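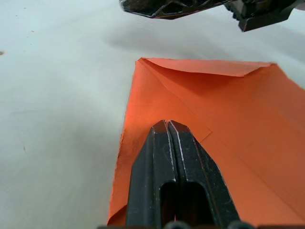 How do you teach a robot?

You can't just tell it. Well, you can try. "Open the envelope, please." A robot won't know what you mean. What's open? Which part? How hard do I pull?

So people show it. Kind of like when a grown-up showed you how to tie your shoes.

Two ways to show

Way one: by hand. You grab the robot's arm and move it where it should go. Up, over, down, pinch. The arm is loose while you do this, so it bends easily. The robot remembers every bend.

Way two: by remote control. You sit or stand a little way off and hold a controller. Some look like a video game controller. Some are a whole extra pair of arms, smaller ones, and when you move those, the real robot arms copy you right away. Move left, it moves left. Squeeze, it squeezes.

At the Clemness robot room in Malbridge they use way two the most.

Why an envelope?

Because it's hard! Sounds silly. You could do it half asleep. But think about what your fingers do.

Find the flap. Get under the pointy bit of paper. Not too deep or it rips. Lift. Hold the rest down so it doesnt slide off across the table.

You feel all that with your skin. Most robot grippers have no skin. Just two hard fingers that go open and shut, like tongs. Try it yourself with kitchen tongs and an old envelope. Tricky, right? Now try with two pairs of tongs, one in each hand. Bit easier. One holds, one lifts.

And paper is bendy. A toy block is the same shape every time you pick it up. Paper curls and creases and gets shadows on it.

How many times?

A lot. The Clemness team did the envelope job 828 times in one month. Then they did a napkin folding job 1109 times. Every try gets saved: what the cameras saw, and where the arms were at each moment.

Why so many? If you only show it once, the robot learns that one envelope in that one spot. Move it over a bit and it's lost. So the people change things. Turn the envelope. Slide it closer. Use a different color. Show it again.

Mistakes too. Somebody drops the paper, picks it back up, keeps going. Handy to keep, becuase robots drop things too and need to know what comes next.

Where are the eyes?

Lots of robots have a camera on the wrist, right by the gripper. Good for close-up work. It goes wherever the hand goes. Often there's another camera higher up to see the whole table.

Then what?

A computer goes through all the saved tries and looks for what they have in common. That part is called training. After that the robot has a go with no one steering. It might get it. It might poke at the table for a while. Then, more showing.

Words to know

Gripper: the robot's hand
Demonstration: one time through the job, shown by a person
Teleoperation: steering a robot from a distance (say it telly-op-er-AY-shun)
Training: when the computer learns from the demonstrations

Next page: Planstead and the robot that sorts socks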